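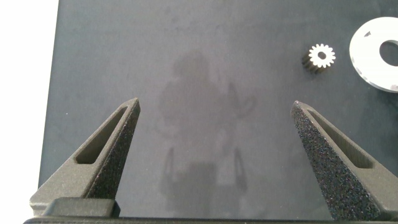
光碰到物体的表面以后，一部分被吸收，一部分被弹回来。弹回来的这部分叫做反射光。反射光进入眼睛，我们才看得见那个物体。不同的表面反射光的方式不同：镜子能照出人脸，白纸却照不出来，虽然白纸反射的光一点儿也不少。深灰色的桌垫也照不出人脸，它的表面是哑光的，凑近看带一点细小的斑点，还有几处颜色稍浅的印子。本文说明“亮面”和“哑光面”的区别。

一、反射定律

先看最简单的情况：一束光射到一面平整的镜子上。

在光碰到镜子的那一点，画一条和镜面垂直的线，这条线叫法线。射进来的光和法线之间的夹角叫入射角，弹出去的光和法线之间的夹角叫反射角。反射定律规定，这两个角相等。入射角是43度，反射角也是43度。入射角是0度，也就是光正对着镜子射过去，它就沿原路返回。

反射定律对所有表面都成立，包括纸、布、石头和水面。

二、镜面反射

如果表面很平，各处的法线都指向同一个方向。一组平行的光射上去，弹出来以后仍然是平行的，排列顺序也没有乱。这种反射叫镜面反射。

顺序没有乱，像就能保留下来。平静的水面能映出树，擦亮的勺子能映出人脸，用的都是镜面反射。勺子是弯的，映出的脸会变形，凹的一面离远一些看，脸还会上下颠倒。

三、漫反射

如果表面有许多细小的凸起和凹坑，各处的法线就指向不同的方向。一组平行的光射上去，每一条光线在自己碰到的那一小块上仍然遵守反射定律，但各小块朝向不同，光线就散向四面八方。这种反射叫漫反射。白纸内部的纤维还会让一部分光在里面来回转几次再出来，方向就更乱了。

漫反射不能成像，但它有一个用处：从教室的任何一个座位都能看清黑板上的粉笔字。黑板用久了会变光滑，窗户的光在上面形成一块亮斑，坐在某些位置的同学就看不清字。这种现象叫“反光”，准确的名称是局部镜面反射。

四、多粗糙才算粗糙

判断一个表面对光来说粗不粗糙，要拿凸起的高度和光的波长作比较。红光的波长大约是700纳米，一纳米是一毫米的一百万分之一。蓝光的波长更短。

凸起的高度比波长小得多，表面看起来就是亮的。凸起的高度和波长差不多或者更大，表面看起来就是哑光的。手指摸上去很滑的纸，放到显微镜下会看到交错的纤维，纤维比光的波长粗得多，所以纸是哑光的。

角度也有影响。把一本封面哑光的书举到眼睛的高度，顺着封面几乎平行地看向一盏灯，封面上会出现模糊的亮光。光斜着擦过表面时，凸起的作用变小了。

五、哑光和颜色深浅是两回事

哑光说的是光往哪里走，深浅说的是有多少光被弹回来。两者可以任意搭配：
白纸，浅色，哑光
白瓷砖，浅色，亮面
木炭，深色，哑光
黑色钢琴漆，深色，亮面

黑色钢琴漆吸收了大部分光，剩下的一小部分从平整的漆面整齐地弹出来，所以琴盖上能看见人影。

六、小实验

材料：铝箔一张，手电筒一支，白墙一面。

1. 把铝箔平铺在桌上，较亮的一面朝上。
2. 关灯，用手电筒斜着照铝箔，找到墙上的光斑。
3. 把铝箔轻轻揉成团，再展开，不要压平。
4. 用同样的角度再照一次，比较墙上的光斑。

第一次的光斑比较集中。第二次的光斑散成许多小块，分布在更大的范围里。铝箔的材料没有变，变的是各小块的朝向。不要用手电筒照眼睛，也不要用阳光或激光笔代替手电筒。

七、词语表

法线：在某一点上和表面垂直的线。
入射角：入射光和法线的夹角。
反射角：反射光和法线的夹角。
镜面反射：平行光射到平整表面后仍然平行射出。
漫反射：平行光射到粗糙表面后向各个方向射出。
波长：光波相邻两个波峰之间的距离。

撰文：希琳·巴盖里
下一篇：水面为什么会让筷子看起来是弯的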